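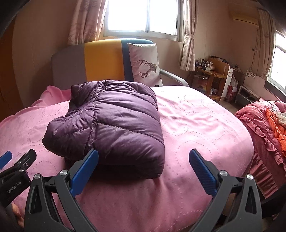

Purple down jacket, folded, on the pink bedspread.

Ticket 2576
Subject: Watering timer skipping the lower pumpkin rows
Opened: 2021-11-06
Site: Irkisow pick-your-own farm
Equipment: Pruvix timer, four outlets
Status: Open, waiting on part

Hello all, and thank you for being so patient with us while we get to the bottom of this one! It has been a funny old season for the timer (it behaved beautifully right through the raspberries) and then in September it began missing the early run on outlet 3, which feeds the bottom field where families go for their pumpkins.

What we have tried so far:

Changed the batteries and set the clock again. No difference, I'm afraid.

Took out the filter at the tank end and gave it a good rinse. It was full of grit, so that wanted doing anyway, but outlet 3 still missed its next run.

Swapped the hoses on outlets 2 and 3. The bottom field then watered perfectly well from outlet 2, and the nearer strawberry beds went without, so the fault stays with the outlet and the pipe down the hill is fine. I was ever so glad about that, as there are 800 feet of it and most is under the grass path!

Cleared the programme and typed it in afresh, seven minutes per run. The screen shows outlet 3 as open, but you can't hear the little click that the others make.

Reply from Pestness support:
Thanks for such a full write-up, it really does help. A silent outlet usually means a stuck valve coil. Please order spare 62 and quote this ticket. The coil unscrews by hand once the water is off.

Our reply:
Lovely, thank you. The spare is on order from the Wu depot. Outlet 3 is switched off and the bottom field is on outlet 2 for now, with the strawberry beds watered by can. Please leave the ticket open until the new coil is in and we've had a week of runs out of it.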